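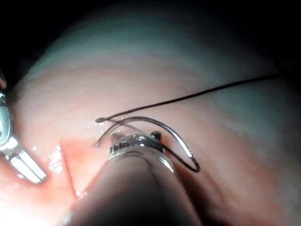
The Ponce battery charger has been on my bench since May, and I have used it for every airsoft pack I own: four LiPos, two old NiMH sticks and a LiFe pack that came with a secondhand support gun. Most of us put more thought into barrels and hop rubbers than into the thing that feeds the battery, and I was no different until a cheap charger ruined a pack on me. The output leads on this one come out of the right side and hang in a wide, shallow arc like the curved needle in the photo, and they kept that bend for weeks before they relaxed. It's a small complaint, but on a crowded bench it gets in the way.

In the box you get the charger, a mains lead, a set of balance adapters and a fold-out sheet of instructions. The sheet is poor. It covers LiPo charging well enough, then gives storage mode one line and leaves out the alarm settings completely. I worked those out by pressing buttons. Melix, the shop I bought it from, emailed me a better manual when I asked, so ask for that when you order.

The case is plastic with rubber feet. It doesn't slide when you plug a stiff connector in, and mine has been dropped once onto carpet with no harm done. The screen is readable indoors. In daylight at the field it is hard work, and I ended up shading it with a hand.

Charging a typical 11.1V stick pack at one amp takes a bit over an hour from storage level. The cells come off well balanced and match my separate checker closely enough that I stopped checking after the first month. You can go faster if your pack is rated for it, but I don't. One amp overnight before a game is no use to anyone – I start mine after dinner and stay in the room until they're finished.

Storage mode is the reason to buy it. My old charger had none, so I used to leave packs full between games, and two of them puffed up. With the Ponce you choose storage and it will charge or discharge to the right level. Discharging is slow. A full pack took most of an evening, and the fan runs the whole time. The fan is louder than I'd like, with a slight whine to it.

Raíssa Figueiredo on my team has the Cedance charger, which costs less and is half the size. We swapped for a couple of weekends. Hers is easier to carry and easier to learn, with one button and a row of lights, and if you only own LiPos it may be all you need. It won't do NiMH, though, and it doesn't tell you individual cell voltages.

I had one fault. In the fall the balance port began to lose contact with the third cell and stopped the charge with an error. Melix replaced the unit after 16 days, and the second one has been fine.

Good points: proper storage mode, handles every battery type I use, stays put on the bench.
Bad points: weak instructions, noisy fan, stiff leads, screen no good in the sun.

I'd buy it again at the price I paid. Keep a LiPo bag with it, as there isn't one in the box.

Posted December 28, 2019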